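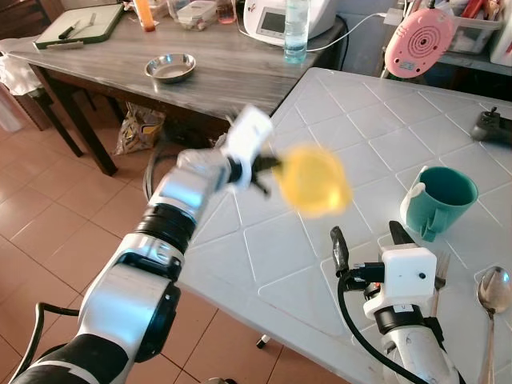

Does Fuvgate hold up once the bench gets messy, or does it only shine on the tidy demo tasks? A reader going by Larine asked me that back in March, and my reply was a bit of a shrug. I've now put in a proper stint with it, so have a better one!

Fuvgate is a training method for two-armed robots. You record a person driving both arms through a job, and it learns when one arm should wait for the other (that's the gate bit). The Grillville release comes with the code, three starter tasks and a manual that badly needs an editor.

We recorded 163 demonstrations of clearing household odds and ends off a table, mugs and cutlery and toys all mixed in together. Training ran overnight on our one decent graphics card. Then we did 174 trials, and the arms got in each other's way in only 11 of them – I was chuffed, because our old setup clashed constantly and I'd got very quick on the stop button.

What I didn't love: the waiting. Sometimes the left arm just hangs there, clutching its thing, while the right one dithers over a spoon. You can loosen the gate in the settings, but the default is timid and the manual buries the option in an appendix. Thin cutlery lying flat is still a pain too, whatever colour or shape the handle is.

I'd still recommend it to any small lab with two arms and a spare weekend. Go for the longer recordings if you can stand making them, and label your failures as you go. I didn't, and I'm still sorting through the folder.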